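Setting Up and Looking After the Zivo Cell

My part of the project was keeping our little arm cell running, and I learned way more about bolts than I expected! The arm (we named it Ninix) sits on a base plate with a fixed camera watching the table. In March the plate worked itself loose, so every spoon pickup landed a bit further left – I blamed my code for two whole evenings.

The fix was boring. I tightened the plate, homed the arm and reran calibration with 50 poses. Before that the spoon task was failing constantly, and afterward most of the misses were my own bad grasp angles.

I also wrote a reset routine for the pouring task: arm parked, mug in the middle, glass cup of beads to the right, saucer and spoon in front of it.

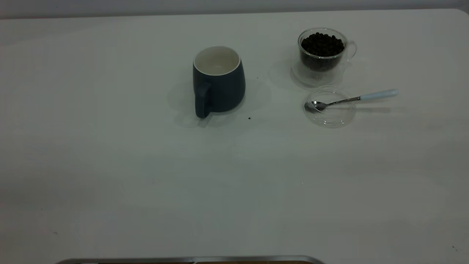 Stray beads were my other headache, so I wipe the table between runs now and check the finger pads too. Next I want to replace the wrist cable, which still rubs when the arm folds all the way back.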